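Reading the Underside: How to Date a Peko Stacking Chair

The Oltis works made the Peko chair in two long runs, and the gap between them in price is now wider than the gap in quality.

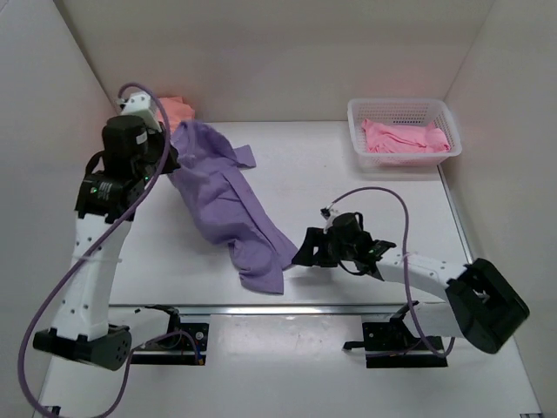
Most buyers meet the Peko for the first time in a saleroom, in a set of four, with a catalogue note that gives the maker and little else. The chair was sold for schools, canteens and church halls, and the order books were thrown out when the works closed. Dating therefore rests on the object. Five features matter, and all but one can be checked by turning the chair over.

The shell

Early shells are moulded plywood, nine layers thick at the seat and seven at the top of the back. The outer layers are beech. Late shells look the same from the front but have a constant thickness throughout, as the press tool was replaced and the new one could not taper. Run a thumb and finger up the edge of the back. If the edge thins towards the top, the shell is early.

Colour is a poor guide. Clear lacquer, black stain and a grey-green paint were offered throughout. Many shells have been stripped at home, and a stripped late shell can pass for an early one in a photograph. Look inside the hand slot, where stripper seldom reaches, for traces of the old finish.

The frame

Both runs use bent steel tube. On the first run the back legs pass under the seat as one continuous piece and the front legs are brazed to it. On the second the front pair is continuous and the back pair is welded. Brazed joints show a thin yellow line where the plating has worn. Welded joints show a raised bead, usually ground flat on the outer side only.

The change was made to cut breakages when the chairs were stacked on trolleys, and it did so. A second-run frame is the stronger of the two. Collectors pay more for the first.

The fixings

Early chairs have slotted screws driven from below into brass inserts. There are four inserts to a shell. Late chairs have rivets, capped on the seat side with a flat steel disc. Mixed fixings point to a repair, and a shell with filled holes beside its present fixings has almost certainly been moved from one frame to another. Sellers call these chairs married. They are perfectly good to sit on and should cost half as much.

The feet

Rubber on the first run, nylon on the second. Feet were replaced so often that this test should be used only to confirm the others. Mahlangu, the trade supplier, still sells a grey rubber foot that fits both frames. It is softer than the original and marks pale floors.

The label

Paper labels were glued to the underside of the first run and rarely survive whole. The second run has a stamp burnt into the wood, with the word Oltis above a two-digit batch number. The batch number is not a year, whatever the catalogue says. It restarted each March, and no key to it has been found.

Prices

A clean first-run set of four, with matching shells and no filled holes, reached 3,000 pounds at the Brotilent sale last autumn. That figure included a small table by the same works, and it should not be taken as a rate for the chairs alone. Second-run sets sell for a good deal less and turn up most weeks. Single chairs of either run are hard to sell.

Condition affects price more than date does once the run has been settled. Loose layers at the front edge of the seat are the usual fault. They can be glued and clamped if the split is clean, but not if dirt or old polish has worked its way in. Rust inside the tube is harder to find. Hold the chair upside down and tap each leg – loose scale will rattle. Plating that has lifted near a foot is another sign.

Replating is best avoided. The original nickel was thin and slightly warm in tone, and modern chrome looks blue beside it. A light clean with soapy water and a coat of wax is enough for most frames. Shells should be kept out of direct sun and at least a metre from a radiator, as the glue line at the bend of the seat dries out before the rest.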